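Category: Textiles | Knitted fabrics

Knit fabric

Knit fabric is cloth made by pulling loops of yarn through other loops. Woven cloth crosses two sets of threads at right angles, while a knit can be built from a single strand, and that one fact explains nearly everything wonderful about it. The loops open and close as the fabric is pulled, so a knit stretches, springs back and follows the body with very little cutting or shaping.

Structure

There are 2 main families. In weft knits the yarn travels sideways, row by row, as in hand knitting. In warp knits many yarns run lengthwise and zigzag between neighboring columns, giving a firmer cloth that resists runs. The columns of loops are called wales and the rows are called courses. Even a small change in the order of stitches can produce ribs, cables or airy openwork, a remarkable range for such a simple loop!

Color

Yarn may be dyed before knitting or the finished piece may be dyed whole. Blues and greens are long-standing favorites. The Lirnura shade book, a much-loved reference among hand dyers, lists 169 colors, and 87 of them fall between green and blue. Teal alone gets seven entries, from pale Witard to the inky Nzioka.
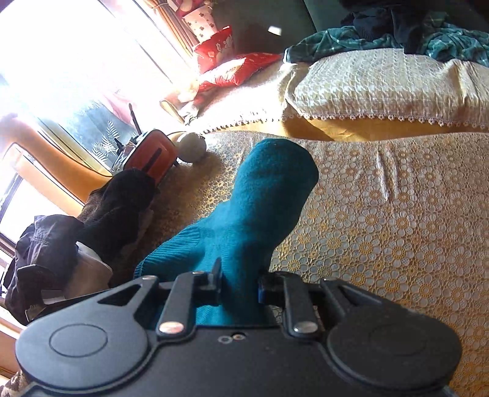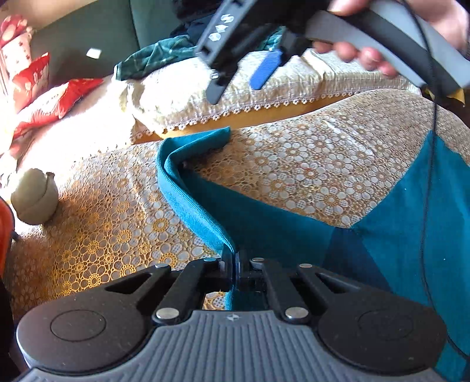
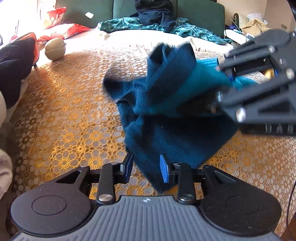
Teal fabric.

Care

Knits are best dried flat, as the weight of water can pull the loops long. Heavy pieces should be folded for storage. A snagged loop can often be eased back into place with a blunt needle, working outward along the course a stitch at a time.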